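Planner drags the light blue part through the cable bundle on the way out of an open PC case – how do I make it stop

posted by solderfume
Tags: motion planning, collision scene, point cloud, grasping

Sorry for the wall of text, typing this between runs.

Teardown cell, desktop towers lying on their side, panel off. Two arms. The job I'm stuck on is small. Arm goes in with the two-finger gripper, grabs the long light blue plastic part, lifts it clear of the case. Stack is Cimel for planning, our own perception node in front of it, wrist force readings logged but not used for anything yet.

Grasp is fine. Pose estimate is fine. The path out is the problem. Planner treats the case as a mesh plus whatever the point cloud says, and the cloud is awful at thin wires. So it sees the power supply, the drive cage, the board. It does not see half the cables. Then it picks the shortest way out, and the shortest way out goes sideways at low height.
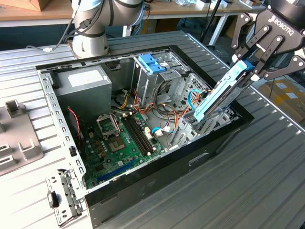 Stuff I tried so far:

Smaller voxels. Went down to 2 mm. More wires show up but so does a lot of junk off the shiny sheet metal, and planning time went from ok to 11 seconds. Too slow, and it still misses the thin red and black wire by the side wall.

Bigger padding on everything. Now it says there's no valid start state, becuase the fingers are already "in collision" with the padded case as soon as they close on the part. Makes sense I guess.

Turning off collision between the fingers and the case during the grasp phase. Works for the grasp, then I forget to turn it back on for the retreat, or I turn it back on and the retreat fails at step zero. Same thing as above really.

Straight up retreat as a Cartesian move. Better. But the part is held at a slant so straight up in world frame is not straight along the part, and the lower end sweeps.

Before each approach I have the arm stop above the case and take a fresh cloud. That bit works well and I'd like to keep it. Saves me from stale wires in the map.
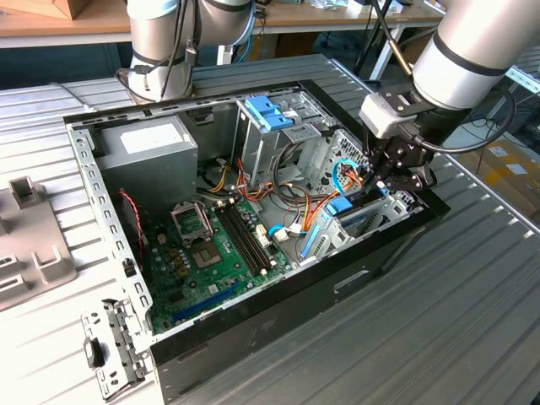 Gripper over the right side of the case, near the colored wires and the blue SATA cable

So what do people do? Model cables as real objects? Keep-out box over the whole bundle? Or let it touch the wires and watch force? I have 16 of these cases to get through for the dataset and I don't want to hand-tune each one.

Oh and the second arm is in the scene too, parked. It is in the collision world, yes I checked.

posted by plannotes

Don't model the cables. You will lose a month.

Two things going on and you've got them mixed up. One is the start state thing, the other is the retreat direction.

Start state: don't flip collision checking off and on globally. Use an allowed pair list that's tied to the phase. During grasp and for the first bit of retreat, allow finger links vs case mesh only. Keep held part vs case checked, but with zero padding. Once the part is clear of the rim, swap to the normal list with full padding. In Cimel that's a phase tag on the scene diff, you set it once in the task file and then you can't forget it. I think the default is off so look for it.

And attach the part as a body when the gripper closes! You didn't say you do that. If it's not attached the planner only cares about the fingers and has no clue there's a long piece of plastic hanging off them. That alone would explain the sideways path.

Retreat direction: compute it in the part frame. Take the long axis of the part from your pose estimate, move along that for the first stretch, slow, then blend into world up. Same for putting it back in, just reversed. The first stretch is where all the trouble is, since the low end has metal right next to it.
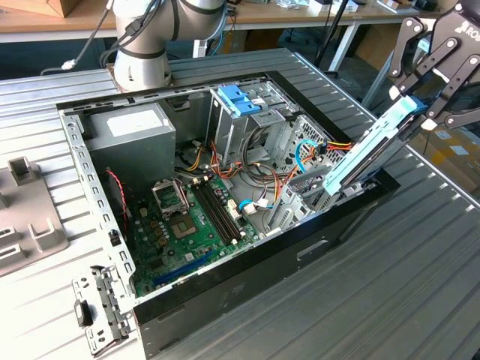
mossgate
Agree on the axis move, but check the pose again after the gripper closes. Ours shifts in the fingers when they clamp, a few degrees is enough to ruin the direction. We re-fit from the wrist cloud before retreating and it fixed most of it.

plannotes
Yeah good point, do that. Re-fit after close, then attach with the corrected pose, not the old one.

For the wires I'd go with the keep-out box. One box, hand drawn on the first case, stored relative to the power supply pose. The bundle starts at the supply and crosses the middle so it's a decent anchor. It won't be perfect case to case, make it a bit fat. Cost not hard limit – if you make it hard you're back to no solution half the time.
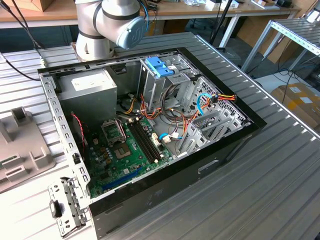
tinplate_k

Short answer from me: use force. You already log it.

We ran something like this at Vetholm on a Malhotra controller. Retreat at low speed, force limit at 20 N, on trip go back along the same path a little, then try again with the direction tilted. No fancy map. Three tries then it gives up and asks for a person. Wires are soft so you won't feel a light brush, only a real snag, and a light brush is fine anyway imo.

One warning, zero the sensor after the grasp not before. Otherwise the weight of the part plus whatever squeeze you put in shows up as force and you get false trips all over.

Also your 2 mm voxels, I'd go back up. Crop the cloud to the inside of the case first and mask off the sheet metal you already have in the mesh. Most of that junk is on surfaces you know about. There's a Tanthorpe filter node that does the masking, docs are thin but it runs.

Not sure about the part frame thing above, never tried it, sounds right tho.

solderfume

ok so. It was not attached. Attach call was there but it ran before the gripper close event and got dropped, no error, just a log line at debug level. Feeling dumb.

Moved it after close, added the re-fit, retreat along part axis. Sideways path is gone on the case I have on the table. Box as a soft cost is in too, anchored to the supply. Force limit next, will zero after grasp like you said.

Planning time is still bad until I sort the cloud crop. Leaving this open till I've run the other cases.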